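Orar, part four: moving the control loop off my laptop

19 May 2021

I said last time that I'd write up the timing problems once they were sorted. They're mostly sorted, so this post is about that, plus a bit on the planner, plus one thing I still don't understand.

Quick recap for anyone who skipped part three. Orar is the control software I've been writing for a pair of small servo arms. It does three jobs: it talks to the servos, it runs a planner that works out joint paths for both arms at once, and it records everything to disk so I can replay it later. Until last month all three ran in one Python process, with a thread for each. That worked fine for one arm. With two it was a mess.

The symptom was a stutter. One arm would move smoothly and the other would lag and then catch up in a jerk, and which arm it was changed from run to run. I spent two evenings blaming the cables and swapped most of them. Then Narendra Upadhyay asked me over email whether I'd plotted the time between position reads, and I hadn't, so I did. Most of the gaps were where they should be. Every so often there was a long one, and the long ones lined up with the logger flushing to disk.

The fix was boring. The logger is now its own process and gets its data through a shared ring buffer with 4000 slots. The bus code for each arm is its own process too. If the logger falls behind it drops samples and writes a marker saying how many it dropped, and the control loop never waits for it. I tried 2000 slots first and got drops whenever the planner was busy, so I doubled it and haven't seen a drop marker since.

While I was in there I also changed how commands get timestamped. Before, each arm's process stamped its own commands when it sent them. Now the planner stamps the pair together and each process sends at the stamped time. It's a small change but the two arms finally start their moves together, and the replay plots are much easier to read.

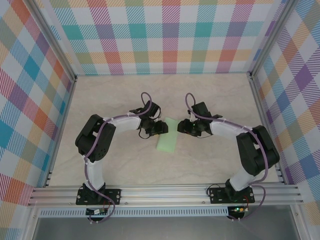
The planner is the part I'm less happy with. It treats the pair as one long chain of joints, samples a path, checks it for collisions and smooths it. For moves where the arms stay on their own sides it's quick. For handovers, where the grippers have to come close to each other, it throws out nearly everything it samples. My worst case took 2753 samples before it found a path, and the path it found was silly, with one elbow swinging well up out of the way for no good reason.

Part of that is the collision model. I'd been using fat capsules for the links because they're cheap to check, and near the grippers they're so fat that the arms count as touching when there's plenty of room. Aslı Çetinkaya, who wrote the Floter geometry library I use, suggested keeping the capsules for the links and using a few small boxes for each gripper. I've done that on a branch. Handovers are better, but I haven't merged it because the smoothing step still assumes capsules everywhere and I need to go through it properly.

I also found a wrap-around bug in the wrist joint. The limits were in degrees and the planner was working out the difference between two angles without taking the 360 into account, so a small turn could be planned as nearly a full one the other way. The joint limits caught it every time, and that's why I never saw it as a motion, only as a planning failure. If you've copied my joint code from the old repo, go and check yours.

The thing I don't understand is a slow drift in the reported elbow position during long holds. It's small, and it shows up in both logs. It could be the servo easing off under load, or it could be my filter. I've turned the filter off and will leave a hold running for a few hours with just the raw reads - no planner, no gripper commands - and compare.

A couple of replies to comments on part three. Alby Tipoki asked if the replay tool can load logs from only one arm. It can now, use the single flag and give it the left or right file. Kaan Tuncer asked why I didn't use an existing planner. I did try one, and most of my time went into describing the arms in its format. I wanted to learn how this works, so I wrote my own, and I'd probably tell someone else to do the opposite.

Next up is merging the gripper boxes and fixing the smoother. After that I want to get rid of the config file, which has grown to the point where I have to search it to find anything.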